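# The Key at Flinddale

We got the key from a hook inside the porch, exactly where the letter said it would be, and I ran up the stairs before I had even put my bag down. I wanted the window. I had been thinking about that window since March!

It was better than I'd hoped. The whole valley was in it – the river, the two stone bridges, the hill with one crooked pine on top, and far off a strip of sea so thin you could have mistaken it for cloud. My sister came up behind me and said, "Well, you can stop talking about it now," and of course I couldn't.

The cottage had been built in 1668, or so said the number over the door, and it leaned a little toward the water as if it wanted to hear it better. Every floor sloped. We put an orange down in the kitchen and it rolled all the way to the pantry, and then we did it again with an egg (hard-boiled, luckily). There was a guest book on the dresser, fat as a loaf, and I read it all through supper. One family had come back every spring. Someone called the place Lundura all the way down a page, which was its old name, from before the road came.

"Listen to this," I said. "29th April. *Stayed up for the lights. Saw them from the upper bridge at midnight, green over the hill, and the river was green too.*"

"That's tonight's date," said my sister.

"I know it is!"
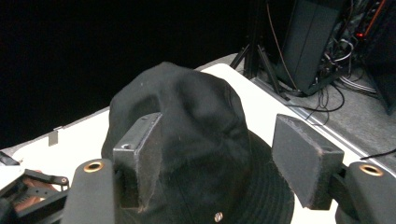
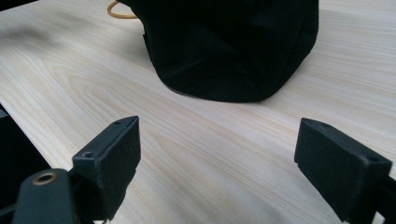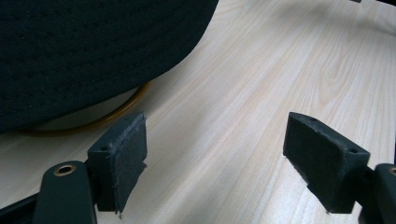 "So how far is the upper bridge?" she asked.

"It's 500 yards from the gate, and the path is flat the whole way."

She was already looking for her boots.

We went out at eleven with a flask of cocoa and the big Pivano flashlight from the pantry, which worked beautifully until the first bend and then didn't. So we walked by the sound of the river. I had never been anywhere that dark, and I loved it – I kept stopping to tell her so, and she kept walking into my back.

There were cows on the far bank, breathing. There was an owl. We sat on the wall of the bridge with our feet hanging over and drank the cocoa, and we talked about our grandmother's house, and whether 50 stairs was really the right number or whether we had been small and counted some of them twice.

Midnight came and the sky stayed black and full of stars. I had never seen so many!

"Maybe they only come for some people," my sister said.

"Five more minutes."

We must have had that conversation six times. Then she took hold of my sleeve and didn't say anything, and I looked down, because she was looking down, and the river had begun to turn green.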